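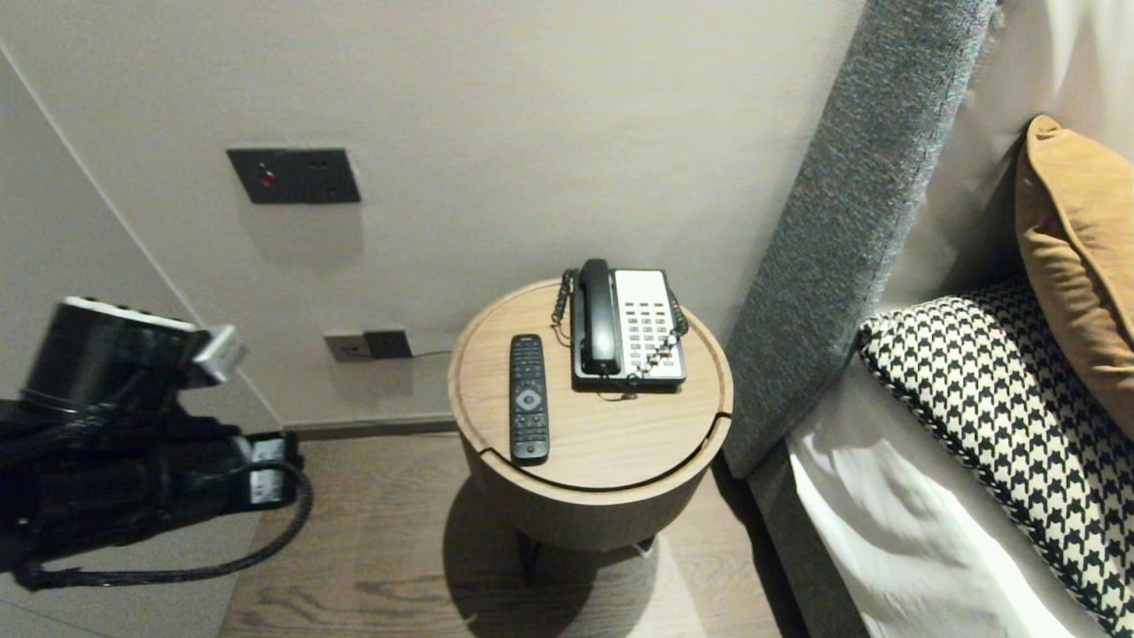
Acoustic Treatment of a Small Seminar Room
Project report, Building Physics II
Abelardo Painemal

1. Background

Room 22 in the Quezada building is used for seminars and language classes. Students have complained that speech is hard to follow from the back row. The room has painted walls, a wooden floor and no curtains. The aim of the project was to measure the reverberation time, compare it with a calculated value, and test whether a modest amount of absorbing material would bring it under 0.6 seconds in the speech range.

2. Method

Reverberation time was measured with the interrupted noise method. A loudspeaker was placed in one corner and a microphone at 4 positions, each at least one meter from any wall. Three decays were recorded at each position and averaged. All measurements were made in February, after 6 p.m., with the ventilation off and two people in the room.

Two panel types were tested: Dodwood, a slotted timber panel with a felt backing, and Endar, a plain mineral wool panel in a fabric cover. Both were leaned against the long wall on temporary stands, as drilling was not permitted. The covered area was the same in both cases.

The calculated values come from the Sabine equation. Absorption coefficients for the bare surfaces were taken from the course tables.

3. Results

The untreated room gave 1.1 seconds at 500 Hz. Dodwood reduced this to 0.8 seconds and Endar to 0.7 seconds. At 125 Hz neither panel made a difference larger than the spread between positions.

The Sabine values were consistently lower than the measured ones. The equation assumes a diffuse field, and with all the absorption on one wall that condition is not met — flutter between the two short walls was audible during the hand clap test.

4. Cost

Ekwood quoted 3699 for a permanent Endar installation on two walls, plus 400 for mounting. No quote was obtained for Dodwood.

5. Discussion

The target was not reached with either panel. Splitting the material between two adjacent walls should reduce the flutter, but this was not measured. The low-frequency result would need thicker panels or an air gap behind them. Measurements with a full class present are also missing, and the occupied value will be lower.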